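The airline pilot's written exam has 12 sections, and the one on performance is where marriages go to be tested. I sat it in July, in a converted feed store outside Oltaneck, under a ceiling fan with a wobble that any mechanic would have written up.

People imagine pilot training as flying. A little of it is. The rest is sitting in a kitchen at night with a chart printed so small that it might be a smudge, trying to work out how much runway a jet you have never touched would need on a warm afternoon with a tailwind. You draw a pencil line up, across, down to the right, and up again. You get 827 of something. The answer key wants a number you didn't come anywhere near, and it is very calm about it.

I studied from the Bokgate notes, which everyone uses and everyone complains about. They come in 2 binders. The first explains weight and balance with such patience that you begin to feel insulted. The second covers everything else in the sky, and seems to have been written by a person with a bus to catch. Icing gets a page and a half. The history of the altimeter gets nine.

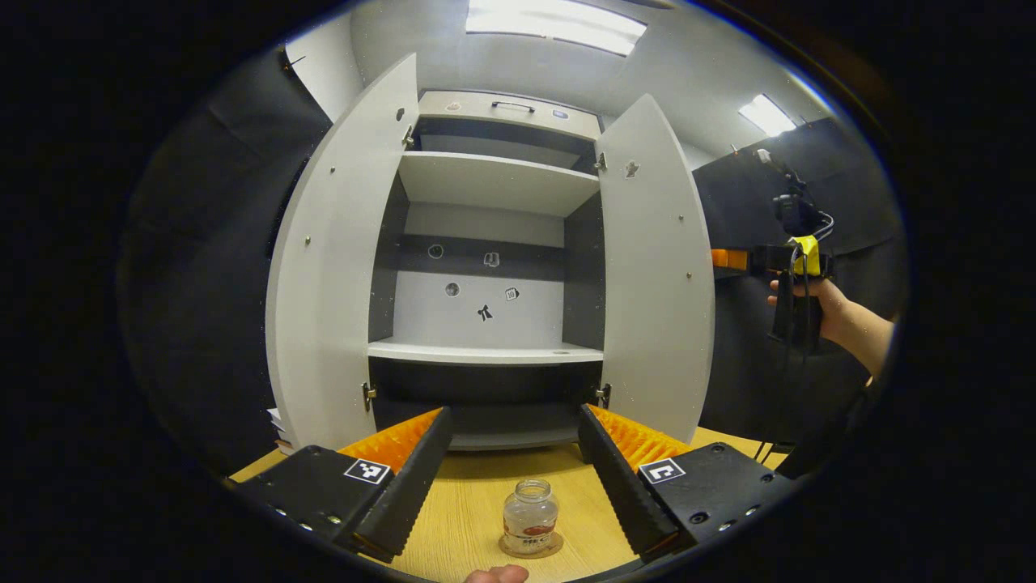

*Doors open, shelf at the top.*

My study partner was a secondhand copy of the Windlow question bank, which keeps a running score and shows it to you whether you ask or not. For most of the spring mine sat at 47 percent. I learned to cover that corner of the screen with a sticky note. This is poor instrument discipline, and I would not recommend it in an airplane.

The school at Lynch, where I did my multi-engine rating, suggested drawing everything. Draw the fuel system. Draw the hydraulics. Draw the electrical buses until you can do it from memory on a napkin. I drew them on envelopes, on the back of a vet bill, and once on a birthday card that had to be replaced. The fuel system stuck. The hydraulics still come out looking like a family tree with a secret in it.

I passed, by a margin I'll keep to myself. Performance was my best section, so either the pencil lines finally took or the fan was blowing in my favor. The airline interview paperwork arrived a few weeks later and asked, on its second page, whether I was comfortable with charts.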